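Cormier – teleop demos for taking apart and putting together desktop PCs

Hi! I'm Timo Lammers and this is the data card for Cormier, a set of demonstrations I recorded by driving a robot arm by remote control through small jobs inside desktop computer cases. If you came from the Plitero repo looking for the policy code, it isn't in this one. Only the recordings, the labels and a loader script live here.

What's in it

1413 episodes in total. 1090 of those are marked clean, meaning I got through the task without dropping the part, bumping the case out of place or hitting the stop button. The rest are messy in one way or another and I kept them in on purpose, because I've found recoveries really useful for training (and because throwing away an afternoon of work hurts). Filter on the "clean" field if you don't want them.

There are 6 tasks. Clip in, clip out, cable unplug, cable plug, panel lift and bracket slide. Clip in is by far the hardest to drive and it shows: lots of hovering, lots of backing off and trying again. Cable unplug is boring and quick, and if you're just checking that your pipeline runs, start there.

How I recorded it

I sit next to the arm with a leader handle, move the handle, and the arm follows. Squeezing the trigger closes the fingers. There's no force feedback – I drove everything by eye, mostly off the wrist view with a glance over at the case now and then. You'll notice my motions get jerky when the fingers are close to something. I tried smoothing that out in post and it made the trained policies worse, so what you get is raw handle input plus the measured joint positions.

A few episodes at the start of the clip tasks were done by hand guiding, where I just grabbed the arm and pushed it through the motion. Those have "source: kinesthetic" in the metadata. My hand shows up in some of the views, so you probably want to leave them out of anything vision based. Oh, and the joint torques in those are meaningless because I was leaning on the arm the whole time!

Layout

Each episode is one folder. Inside you get:

states.npz (joint positions, gripper opening, timestamps)
actions.npz (leader handle commands, same clock)
wrist.mp4
side.mp4
meta.json (task, source, clean, notes)

The notes field is free text, typed by me right after each run, often while annoyed. Please don't parse it.

The loader is called Cendo and it's a single Python file. Copy it wherever you like. It lines the video frames up with the states and hands you plain arrays, nothing fancy.

Things to watch out for

The wrist view is tight. The gripper itself takes up a big chunk of it, and metal surfaces inside a case can throw back a lot of light. I left exposure on auto for the first batch and then locked it, so early episodes flicker when the arm moves from the dark part of a case to something white.

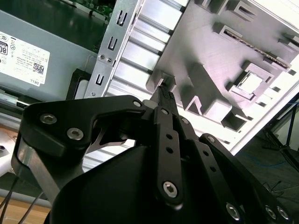 Cases also shift between episodes. I'd set one back down more or less where it was and carry on, with no fixture and no tape marks. If your method needs the case at a known pose, this set will make you sad. I think of it as free variation, but you may feel differently.

Gripper opening is logged as a fraction, 0 closed and 1 open, and it never quite reaches 0 when a part is held. Don't use a hard threshold to detect a grasp. I did, in January, and relabeled a whole folder wrong before I caught it. That's fixed in version 2.

Splits

The Dollcombe split holds out entire cases, so nothing in test was ever seen in training. The random split mixes everything and gives you much nicer numbers. Please say which one you used if you report results.

If something won't load or a label looks off, open an issue with the episode folder name in the title and I'll take a look.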